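Budgeting for a second two-arm setup for dish work, what am I forgetting?
Posted by Zulema Villalba in Home & Small Shop Robotics

Hi all! We run one two-arm robot at a kitchen counter, nothing fancy, it does dishes and cutlery around a regular sink. I finally got the okay to plan for a second one (yay!) and I have until Thursday to hand in a number. The arms I have a quote for. It's the little stuff that scares me.

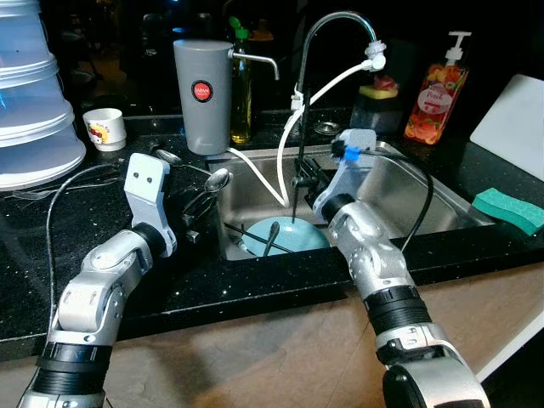 Last time I forgot spare fingers and cables completely and had to beg for more money 3 weeks in. My list so far is arms, mount, grippers, a spare computer and 11 sets of finger pads from Ellalo. Do I need a second sink too, or can the two setups take turns?

Normunds Grigaitė

Been through this twice, so in the order I'd spend the money:

1. Spare grippers before anything else. One complete spare per pair of arms, wired and ready to swap. Plates are easy on them, but knocking against a steel sink lip all day is another story.

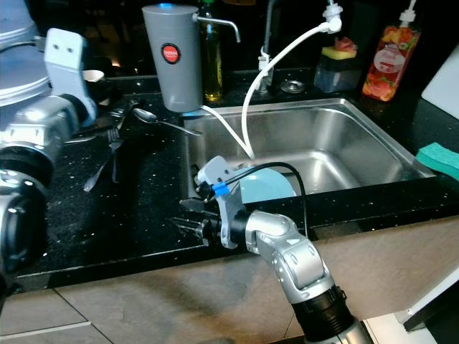 2. Cables and clips. Buy extra long and cut down. I paid 1,063 for our first batch from Aketti, which hurt, but we're still using it.

3. Dishes. Get cheap ones, and get doubles, you will chip some.
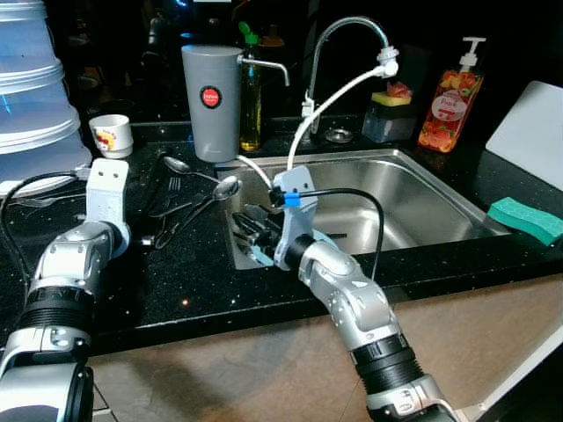

As for the second sink, I'd say yes if you can swing it. Taking turns sounds fine on paper and then everybody wants mornings. Keep the new counter as messy as a real one, too. Spoons and forks lying beside the sink, a sponge, a pump bottle of soap, all that costs next to nothing and it's what the arms have to work around anyway. Put it on the budget as its own line or it ends up coming out of your pocket like mine did.

Jhosep Bedoya

Agree on the spare gripper. Also ask how long repairs take! Henao quoted me 14 days and I planned for that, big mistake, plan for double.
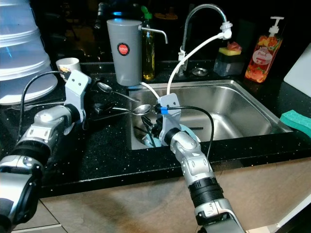 Both arms at the counter, light blue plate in the sink

And check your outlets before you order.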